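The hand that sorts out its own sleeve

One lab, one glove problem, and a method that gets by on very little data 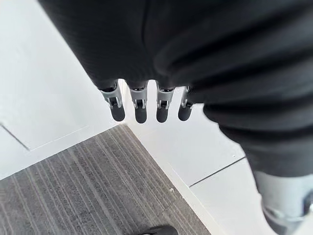 WEDERPORT, November

Robot hands get dirty. Anyone who has worked with one for a month knows it – dust in the hinges, hair round the pins, a smear of something on the fingertips that wasn't there in the morning. So people cover them. A bit of stretchy cloth over the forearm and down over the knuckles, fingertips poking out. Cheap, washable, done.

And then the learning goes wrong. That's the part the group at Lindmont has spent most of a year on, and the reason I got the early train out to see them.

The trouble is simple to state. You teach a hand to pick things up by showing it a few hundred goes, all filmed from a small camera down at the wrist. The model learns what the fingers look like, what the cup looks like, what it looks like when one meets the other. Now put a sleeve on. Black ribbed cloth hangs over the top of the view, bunches up at the side, slides a bit each time the arm turns. Most of what the camera used to see has gone. The fingers still stick out underneath, four black tips in a row with the silver joints behind them, but the model was never told to care about those more than anything else. It cared about the lot.

In the lab's first test, a policy trained on the bare hand managed 47 good grasps out of 400 once the sleeve was on. Same hand, same objects, same room. Bare, it had been dropping hardly anything.

The usual answer is more data. Film it all again with the sleeve on. Then again with the sleeve pushed up, and again with the other sleeve, the one that's been through the wash and gone baggy. It works, sort of. It also eats weeks, and the next time somebody changes the cloth you are back where you started.

Lindmont didn't want to do that. Small group, one arm, not many hours in the day.

What they did instead has a name, Burneo, which as far as I could find out doesn't stand for anything. The idea goes like this. Before each job the hand spends a short time doing nothing useful. It hangs there, pointing at the floor, and wiggles. One finger, then the next, then the thumb, then a slow roll of the wrist. The camera watches. The motors know exactly what they were told to do, so anything in the picture that moves in step with a motor must be hand. Anything that moves late, or flops, or keeps swinging after the motor has stopped, is cloth. Anything that slides past as the wrist rolls is the world.

Three piles, in other words. Hand, cloth, world. Nobody draws round anything with a mouse. The labels come free.

The clever bit, and it is clever, is the middle pile. Earlier work tended to lump the cloth in with the hand (it's attached, it moves when the hand moves) or with the background (it isn't a finger, ignore it). Both go badly. Call it hand and the model thinks the hand has swollen to twice the size and keeps stopping short. Call it background and the model thinks there is something black it might bump into, and flinches. Give the cloth its own label and the policy can be told one plain thing: this stuff hides what's behind it, and it doesn't matter if it touches.

The wiggle takes 12 seconds. I timed it on my phone becuase I didn't believe the number.

It is an odd thing to stand next to. The fingers curl and uncurl in turn, the folds sway a little, the joints catch the light. You find you're stood with your feet well back, like at the edge of a swimming pool. Then it stops, waits, and goes off to pick up a sponge.

With the wiggle and the three piles, and no new filming at all, the sleeved hand got 352 out of 400. That is the headline result. Not as good as bare, and the team are quick to say so, but miles from where it began. Adding a small amount of sleeved footage on top helped a bit more. Adding a lot helped hardly at all, which surprised everyone.

Where it fails is more interesting, I think. Dark objects are bad. A black sock next to a black sleeve next to black fingertips – good luck. The ribbing on the cloth helps here, oddly, as the fine lines give the motion tracker something to hold on to. They tried a smooth cloth early on and it was much worse. So a thing bought because it was in the shop ended up mattering to the method, and the write-up now has a whole paragraph on ribbing.

Floors matter too. A plain white floor is easy to split from the hand but gives almost nothing back when the wrist rolls, no texture, so the "world" pile comes out patchy. Tile seams help. A striped grey mat helps a lot, or should do, except that the stripes repeat, and the tracker can skip from one to its neighbour and decide the floor is moving at a different speed. The fix was dull: roll the wrist slower. Slower roll, smaller jump between pictures, no skipping. It is the reason the wiggle isn't shorter.

Then there is the thumb. It sits close to the camera and the lens is focused further out, so it tends to come through as a big soft grey shape. For a while Burneo kept putting it in with the cloth. Blurry edges look a lot like a fold, apparently. They now wiggle the thumb twice, and that mostly sorts it.

I asked if the same trick would work on a glove with the tips covered as well. The answer was a long breath in. Perhaps. With the tips bare you have four nice hard shapes that move exactly when they should, and everything else hangs off those. Cover them and you lose the anchor. There is a second hand on order for trying it.

Others are circling the same problem from other sides. A group working under the name Mangubat has been fitting touch sensors beneath the cloth and more or less giving up on the camera for the last few centimetres of the reach. It is a fair point of view. You close your eyes to find a light switch and manage fine. But sensors cost money and break, and the camera is already there. The 2 approaches would probably go well together and I gather there have been emails.

What would it be good for? Kitchens, mostly, and care homes, and anywhere with flour or grease or fur. Places where a bare mechanical hand would be clogged in a week and where the sleeve has to come off for the wash and go back on by someone in a hurry, never quite the same way. That last part is what the old methods can't take. They'll learn one sleeve in one position. Burneo learns it fresh every time, at the start of every job, and throws the answer away at the end.

There's a cost. 12 seconds is nothing in a lab and rather a lot in a kitchen at half past twelve. The group would like to fold the wiggle into the reach itself, so the hand is learning its own outline on the way to the cup and you'd not notice a pause. An early version of this exists. I was shown it once, and it knocked the cup over, and was then shown the slow version again.

The code is due out with the paper in the spring. The pattern for the sleeve will be in there too, two seams and a bit of elastic, for anybody with a sewing machine and a spare robot arm.

Contact the features desk | © All rights reserved | Back to top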